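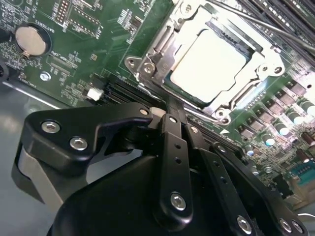

Motherboard with the processor clamped in its socket

Thread: Keep the old computer going or bite the bullet and buy new?

marmalade_shed wrote:
Evening all. I've been going round in circles on this for a month so I'm handing it over to you lot. Our family computer is an old office tower, bought second-hand, and it's got slow enough that I put the kettle on after I press the button. We use it for emails, the household accounts, and my family history stuff in Mimow, which is what really brings it to its knees (the tree has got a bit out of hand, I blame my husband's side).

I took it into Fliltine in Coman and they quoted me £228 for a new drive, more memory and a "full service". I nearly said yes on the spot! Then I got home and started wondering if I was throwing good money after bad. A new one would be a fair bit more, but it would be new.

What would you do? I'm not daft but I'm not technical either.

gravelpath wrote:
That's a lot for what they're doing. What's in the "full service"? When I asked at a different shop it meant a blast of air and a wipe with a cloth. Get them to write down each part with its price next to it. If they get huffy, you've got your answer.

oldhatter wrote:
I'll stick up for small shops here. People look up the price of a part online and forget someone has to fit it, move all your files over, and then answer the phone when you ring up in a panic because the printer's vanished. I used Fliltine when my desktop died and they were very decent. Not cheap, but decent.

marmalade_shed wrote:
They were lovely, to be fair! It's the number I'm struggling with, not the people.

gravelpath wrote:
Lovely doesn't make it good value though, does it. A drive and memory are the two easiest things to change in a tower like that. Side panel off and everything's facing you. 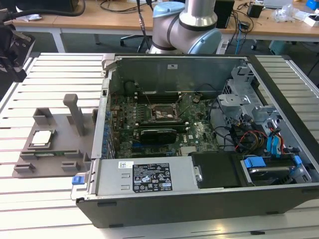 Dell tower on its side, cooler off, socket empty

You'd leave the processor well alone, obviously. Drive and memory, panel back on, cup of tea. I did my mum's on the dining table and it's been fine for 2 years.

pudding_lane wrote:
Can I be the boring one and say buy new? We nursed ours along for ages. New drive, then the power supply went, then it wouldn't take the update it needed for online banking. Every time it was "only" a bit more. I kept the receipts in a drawer and when I added them up I felt quite sick. With a new one you've got a guarantee and you can stop thinking about it.

oldhatter wrote:
Check the update thing before you spend a penny, marmalade. Some older machines can't run the current version of Windows however much memory you stuff in them, and it often comes down to which processor you've got. It'll tell you in Settings, under System, then About. Write down the whole name with all the letters and numbers, they matter.
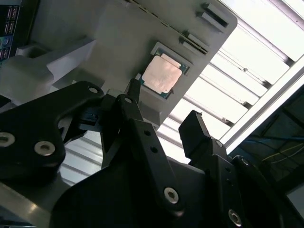

A processor in a grey plastic holder

Post it on here and one of us will look it up.

marmalade_shed wrote:
Oh, I didn't know that could be a problem. The shop didn't mention it. Will look tomorrow, it's switched off now and I'm not waiting for it to wake up again.

gravelpath wrote:
The shop didn't mention it!! I rest my case.

oldhatter wrote:
They may well have checked and just not said. You don't know.

fernhouse wrote:
Nobody's brought up the other choice, a newer second-hand one. I got mine through the repair café at Besimby (6 till 8 in the hall, check the noticeboard for dates). It's an ex-office machine but recent enough to take the updates, and it starts in roughly 14 seconds, which felt like witchcraft after the old one. They'll wipe your old drive for you too if you ask. And Mimow flies along on it, I've got a monster of a tree as well.

pudding_lane wrote:
But what comeback have you got if it packs up?

fernhouse wrote:
Not a lot, I'll grant you. I took it back once with a fan that rattled and they sorted it for a donation. I'd still sooner that than pay full whack for something that mostly does emails.

marmalade_shed wrote:
Ooh, I hadn't thought of Besimby, it's only over the hill from us. Do they mind if you turn up with the whole tower under your arm?

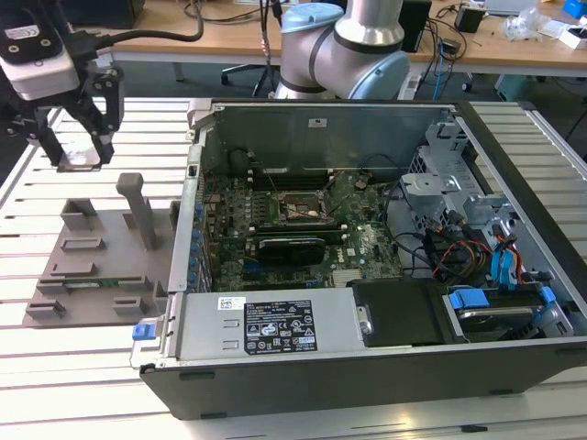 fernhouse wrote:
Not a bit, half the people in the queue have one. Leave the monitor at home, they've got their own, but bring the power lead. And back up your Mimow tree before you go, on a stick and somewhere else as well. I lost a whole branch of Lincolnshire farmers once and I'm still cross about it.

oldhatter wrote:
Seconded on the backup. Do that tonight whatever you decide.

marmalade_shed wrote:
All right, all right, I'm switching it back on! Kettle's going. I'll post the processor name when it's finished thinking.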